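Guides > Cirkent Prayer Chain > Section 4: Setting Up a Fasting Calendar

4. Setting up a fasting calendar

This section covers the shared fasting calendar for a parish or prayer group. You need coordinator rights. Members with reader rights can view the calendar but can't change it.

4.1 Create the calendar

1. Open Seasons and select New Season.
2. Enter a name. Names longer than 20 characters are shortened in the weekly mailing.
3. Choose the rite. The rite sets the default fast days and the date of Easter.
4. Set the start and end of the season.
5. Select Save. The season stays hidden until it is published (see 4.3).

Note: Changing the rite after step 5 clears all readings already assigned.

4.2 Assign readings and intentions

1. Select a day in the season.
2. Under Reading, enter the book, chapter and verse. Separate verses with a comma.
3. Under Intention, enter up to 500 characters.
4. To repeat an intention, select Repeat and set the interval in days.

Caution: Intentions are visible to every member of the group. Do not enter medical details or full names without consent.

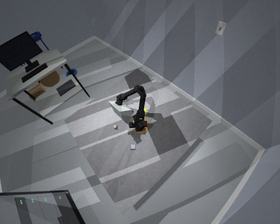 Fenna Baert writes that her group kept two rites in one calendar for a whole season, and that half the members were sent the wrong fast days. She asks that coordinators set up one calendar per rite and link them under Groups. The linked view shows both sets of days and keeps the reminders separate.

4.3 Publish and send reminders

1. Open the season and select Publish.
2. Choose a reminder time. The default is 6:00 a.m. local time.
3. Select which members receive reminders. Members who are excused from fasting can be set to Prayer Only.
4. Select Send Test. The test message goes to the coordinator alone.

Note: Prayer Only status is not shown to other members.

Caution: Unpublishing a season deletes its pending reminders. Publishing it again does not restore them. Repeat steps 2 through 4.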